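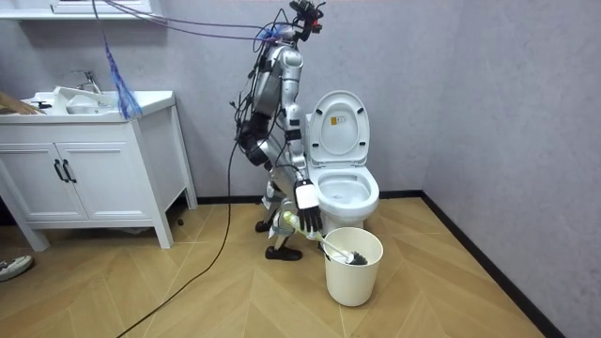

Slide 1. Bringing retro game purchases home from abroad

Scope: consoles and cartridges bought secondhand, packed in checked baggage. Disc media skipped. Budget used for the worked case: 388 dollars, bags excluded.

Slide 2. Buying

Lynch grades stock on a 3-step scale. Eltell uses 2 steps and does not test save batteries. Ask before paying. Receipts go in carry-on. 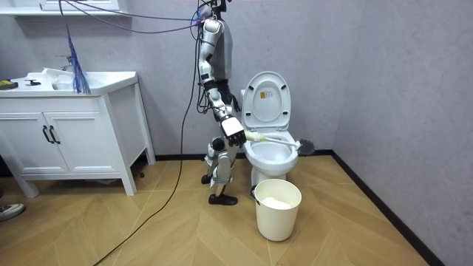

Toilet brush in the gripper, bathroom floor setup.

Slide 3. Power and video

Check the label on the adapter, then the label on the console. Match voltage and polarity. The Pistard converter adds around 300 grams to the bag. Read the weight table aloud, skip the footnotes.

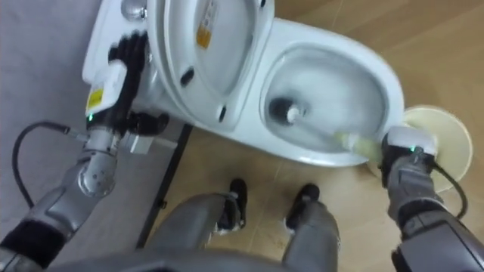
Slide 4. Packing

Cartridges upright, labels facing in. Boxed items in Ekum sleeves, flaps closed. Controllers unplugged, cords tied separately. Pause for questions on customs forms.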